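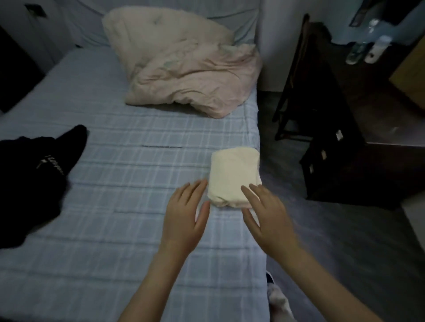 Open day at the Podimier workshop in Trillalville

The home robotics group at Podimier opened its doors to the public on 2022-09-12, and 31 of our members signed up to go. The visit was split into two parts. The morning was spent on how household tasks get recorded, and after lunch we saw the arm itself.

Amnuay Onsri, who runs the recording side, met us in the front hall and kept the introduction short. The group has been working on laundry since February. Before that they did dishes, and before that, boxes on a conveyor. Laundry is harder than either, he told us, mainly because a shirt has no fixed shape. A mug looks like a mug from any side. A sweatshirt dropped on a bed can lie in any number of ways, and the arm has to work out where the edges are before it can do anything useful.

The way they go about it is to have people do the chore first. A person folds clothes by hand on a bed, and the video is taken from head height so that it shows the hands and the cloth much as the person would see them. Each clip is then cut into short steps with a written label: grasp, fold, press, place. As of our visit the group had 2,033 labeled clips of folding. Onsri said he would like several times that many, with more kinds of fabric.

Most of the questions from our side were about the small movements. One member asked why the people folding spend so much time patting things down. Onsri said this was one of the first things they noticed when they began labeling. People press a fold flat, square up the corners, and press again, often without knowing they do it. Early versions of the software skipped those steps as wasted motion, and the finished pile slid apart when the next item went on top. The labels now include pressing as a step of its own.
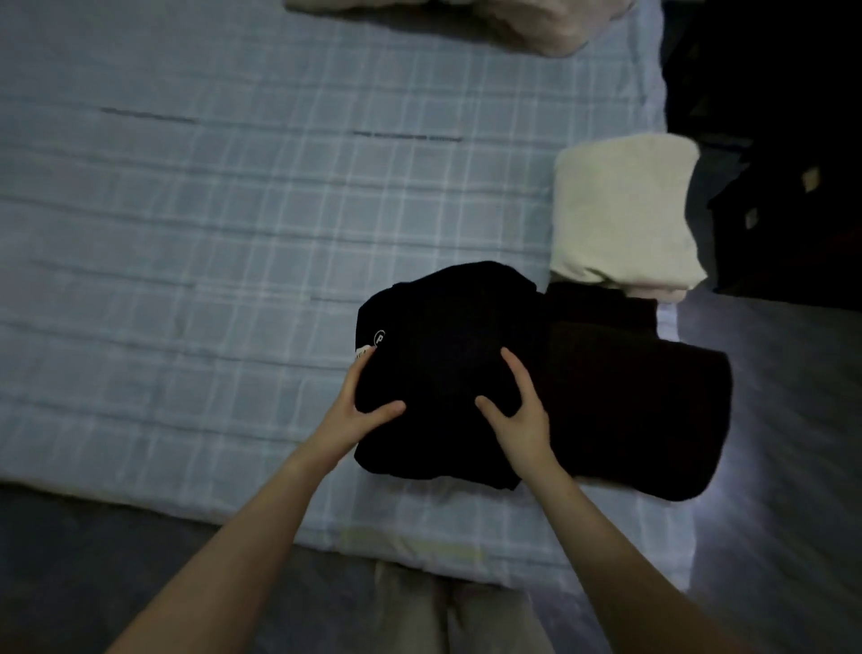 Dark clothes came up too. Black fabric shows very little shading, so the software has trouble telling one layer from the next. A printed logo or a tag helps, as it gives a fixed point to follow while the rest of the cloth moves. Thick towels have the opposite problem. They are easy to see but spring back when let go, and the arm needs to hold them down longer than it would a shirt.

The afternoon demonstration used a two-arm unit named Kamolrat. It was given five items: three hand towels, a T-shirt and a pair of sweatpants. The towels went well. The T-shirt took two tries, with the first one ending when a sleeve folded under and the unit stopped to wait for help. The sweatpants were folded in half and then left, and Onsri said that was as far as the current version goes. The full run took around 49 minutes, including the stop. Staff did not speed anything up or hide the failed attempt, and several of us were glad to see it at real speed.

After the run we were allowed to stand at the controls and move one arm by hand. It is heavier than it looks and there is a slight delay when it changes direction. Visitors with long hair were asked to tie it back, and bags had to stay in the hall.

Parking at the workshop is limited. The bus from Urnach stops across the road and takes less time than finding a space did for those of us who drove. Lunch was sandwiches and coffee in the meeting room.

Podimier plans another open day in the spring, and places will again be given out through this newsletter. Members who missed out this time will be offered a spot first. If you took notes during the question period, please send them to the newsletter desk so they can be added to the visit file.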